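Why I Quit Chasing Speed and Went Back to Slow Trucks

Posted 5/26/23 by Eamon Lenihan

I know how this is going to sound coming from a guy who spent most of his weekends yelling at brushless buggies, but I think this hobby has a speed problem. Every new release leads with a top speed number. Every video opens with some kid holding a radar gun. And every club night I go to, half the grid is parked on the bench by the second heat with stripped gears and a bent shock tower.

I did it too! I had a Plongate short course truck that would lift its front wheels at half throttle, and I loved it for one whole summer. Then in July I sat down and added up the receipts – $961 in parts, on a truck I ran maybe twice a month. That didn't count the tires, which I was afraid to add up.

So I sold it and bought a used Lornden crawler, the plain one with the ugly tan body, and I've had more fun with it than anything I've owned since I was in school. You can drive it in the yard. You can drive it over the same log for an hour and find a new line every time (my dog is very bored by this). A battery pack lasts so long that I forget I only own 2.

Muireann Mulcahy, who I've raced against forever, thinks I've gone soft. Her argument is that racing makes you a better driver and crawling just makes you a patient one. Okay, fair. She's also beaten me in pretty much every main we've ever both made, so she gets to say it. But I'd ask her this – when did she last drive her Egan buggy just because she felt like it, with no clock running? She didn't have a great answer when I asked her in the parking lot, and then she changed the subject to diff oil.

What bugs me most is what this does to new people. Somebody walks into the shop wanting a first car, and they get steered to the fastest box on the shelf. They take it out to the street, pin the trigger, hit a curb, and now it's a paperweight in the garage. I'd much rather see them leave with a little Ina trail truck and a spare pack. They'll learn how a servo works, they'll learn how to set up a slipper clutch, and they'll still have a running truck by Christmas.

I'm not saying shut down the tracks. I still go, I still marshal, and I still get that dumb grin when 2 cars go into the last corner side by side. I just want clubs to make some room for the slow stuff. Give us one night a month and a pile of rocks. We'll bring our own rocks if we have to.

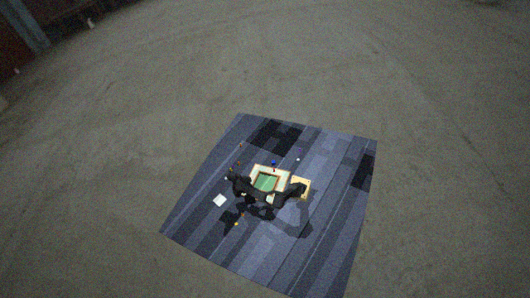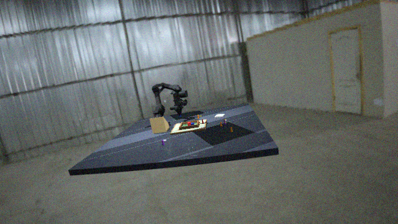
Two computer-rendered views of an indoor setup.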